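Home Explore Notifications Lists Profile

Annelies Lehner
Thread · 5 min read

ok so people keep asking me if the robots can do the dishes yet. short answer no. long answer is a thread, typing this between things so bear with me

I've spent most of August going around to places that let me watch. Labs, a warehouse, one restaurant supply shop. Not a roboticist. I used to run a commissary kitchen. So I look at this stuff like someone who had to fill the shifts

First thing. The videos. You see an arm pick up a cup and set it on a shelf and you think great, done, ship it. Ask how many tries. Ask who put the cup there. Ask if it was the same cup every time

12 replies 84 likes

Sotton let me sit in for an afternoon. Job was clearing a table. Cups, bowls, some fruit. It got 81 percent of the pickups on a good run and the guy running it was happy, and he should be, a couple years ago that would of been a headline

But I kept thinking about a dishwasher of mine dropping one thing in five. That's a very short job

And "pickup" means lifted and moved. It doesn't mean scraped, rinsed, stacked, put back where my mother in law can find it

Speed. Person clears a table for four in what, a minute, while talking. The arm took almost 40 minutes with the resets. Resets are when a human walks over and un-messes the situation. Those humans are working hard btw and they never make it in the video

Someone will say but it can run all night. Sure. If someone's there all night to do the resets

6 replies 40 likes

What's hard and what's easy is not what you'd guess. Stiff boxy things, easy. Anything soft or slippery or lying on its side, good luck. Peeled fruit is a nightmare. Squeeze too little it slides out, squeeze too much and now you have two problems

Plates! flat on the table, nothing to get a finger under. Watch a toddler do it, they drag it to the edge and grab it there. Some of the newer systems have picked that up from demos and I admit I made a noise out loud when I saw it

Bottles are okay standing. On their side they roll. Everything rolls

To be fair to the shop floor people, it's a different story there. Gorano has an arm that loads a press. Same part, same spot, all shift. It's boring and it works and the operators I talked to like it, mostly. They hated that job. The part weighs a ton and your shoulder's gone by forty

Then the same company tried it on mixed returns. Random stuff in a bin. Pulled it after 6 weeks. The floor lead told me they had two people babysitting a machine that was supposed to replace one

So my rule so far: if you can bolt it down and nothing changes, a machine can probably do it today. If a kid lives there, no

"but the learning stuff changes everything" yeah maybe. It's the part I understand least so I'll be careful. What I saw is people steering the arm by hand over and over, same chore, things moved a bit each time, then the machine trains on all that. It does generalize some. New bowl, fine. New bowl with soup in it, not fine

Kereama folks told me home laundry before dishes. Akier folks told me the exact opposite. Both very sure. I would not preorder anything

9 replies 81 likes

Q I get a lot is price. No idea. Anyone who gives you a number right now is guessing or selling. What I'd ask is what happens when it breaks on a holiday with people coming over. Who comes out. My dishwasher (the appliance) took three visits to fix and it's basically a box with a hose

Which, side note. The dishwasher is a robot that does dishes. We've had it for decades. It won because we changed the job to fit the machine, racks and all, and we kept the annoying part, the loading, for ourselves. Loading and unloading is what's left. That's the whole fight

Same with laundry, washing is solved, folding isn't. Same with vacuums, floor's solved, socks on the floor not so much

So when someone says household robot I now hear "the leftover bits." And the leftover bits are left over for a reason, they're the ones with odd shapes and food on them

Do I think it gets there? Parts of it. Clearing a table slowly while you're at work, I could see that, if you own things it can grip and don't mind a broken cup now and then. I'd take that deal. My sister would not

Going to a hotel laundry next, they're trying towels only. Towels only is smart. Will report back if they let me post anything

if you work somewhere that's tried this and quit, my DMs are open, I want the quit stories more then the launch ones

Share Save 23 comments
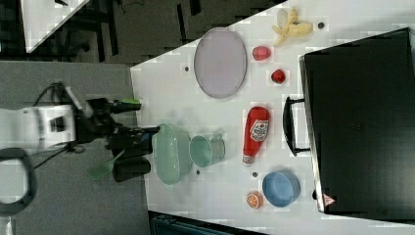 oh and whoever asked about pets. haven't seen one place test with a dog in the room. I asked at two of them and got a laugh both times. Adding it to my list for the towel people, hotel allows dogs so it's a fair question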